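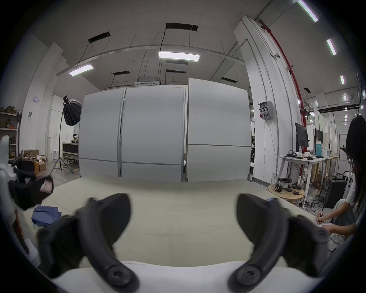 Pale tabletop, white partitions and a ceiling with all its pipes on show. A blue cloth waits at the left.

The Long Pale Table

I have become a person with opinions about tabletops. I didn't set out to be one. I used to be a person with opinions about chairs, which is a much more respectable thing to be at a dinner party, but then I spent a good part of August going in and out of shared workrooms for this magazine and somewhere along the way the chairs stopped mattering to me.

What I want now is a big flat surface in a pale colour with hardly anything on it. Beige, preferably. I know! Beige was a swear word in our house when I was growing up (my mother had a mustard kitchen and was proud of it), and I've spent years dodging it in paint shops. But put a broad beige tabletop under decent light and you can find a dropped screw in a second. Try that on the dark walnut thing I bought for my own spare room. I've lost washers on that table that I'm fairly sure are still on it.

The makers will tell you the colour is half the job. I rang Ferker, who do workroom furniture and very little else, and the woman in their showroom was off and running before I'd finished my question. White glares, she said, and grey goes gloomy by mid-afternoon in winter. They sell 9 shades that I would call beige and she would not. I had the sample cards spread over the couch for a week and the dog has a favourite.

Then there's the cloth. Every workroom I liked had one lying about, and it was nearly always blue, and it was nearly always in a crumple near one end of the table. I used to be a folder. I'd fold the cloth in quarters and hang it on its little hook, very virtuous, and then I'd never use it, as the hook was on the far wall and I am lazy. Now mine lives in a heap at the left-hand end and gets grabbed fifteen times a day. My benches have never been cleaner. If you take one thing from this article, let it be permission to scrunch.

I do think blue is the right colour for it, too. You can see it from the door. A white cloth on a pale top vanishes and you end up setting a mug on it.

Walls are where people spend the money and then regret it. A big open room is a lovely thing until you have to work in one, and the answer most places land on is partition panels, tall white ones, stood up side by side with slim grey metal edges. I have a soft spot for these. They bounce the light back at you, they hide whatever is going on behind (in my case, the recycling), and if you lease your space you can take them with you. Flindo make the ones I ended up pricing, at $423 a panel, plus delivery, plus a frankly cheeky amount for the posts that join them.

A word about gaps. A row of panels will very often have one that doesn't quite meet its neighbour, and you get that narrow dark line between the two. I've decided I like it. A friend with a tape measure and too much patience spent a whole afternoon closing hers up, and the next time I visited it had become a storage problem, since the broom used to stand behind there and she'd forgotten how to get at it. Leave the gap, I say. Have a wider panel and a narrower one while you're at it. It's a workroom, it doesn't have to match like bathroom tile.

Now look up, which I never used to do. I was raised on dropped ceilings with those speckled squares, and the first time I walked into a room with everything showing I thought the builders had gone for lunch. Suspension rods, cables hanging, a grey pipe running along overhead, black vents dotted here and there, the air conditioning unit just sitting up there in the open. All of it against white. I love it now! A red pipe coming down beside a white column is as cheerful as a good coat of lipstick, and you didn't have to buy a print for the wall.

The lighting is the bit I'd copy at home tomorrow. Long slim LED fittings, several of them, and not all pointing the same way. One light straight overhead throws the shadow of your own head onto whatever you're doing, and I've sewn a pocket shut that way. With a few long fixtures spread about, the tabletop stays even from end to end. Kneževič had a rectangular hanging one in their catalogue at $318 that I've been mooning over since the spring. I've measured the ceiling twice. It would fit if I moved the smoke alarm.

What has surprised me most, though, is how little belongs on the table itself. My habit is to spread. I'll start a job in the middle with a clear top and by lunch there's a ring of tape, scissors, receipts and half a sandwich creeping in from the edges. In the rooms where people got things done, the stuff was kept to the ends and the middle stayed bare. So I've been trying it. Tools to the left, tea to the right, and a good 66 centimetres of nothing in front of me at all times. I've put down two little bits of masking tape to mark it, and the tea has crossed the line only once this week.

The walnut table is going to my brother. He has been told about the washers.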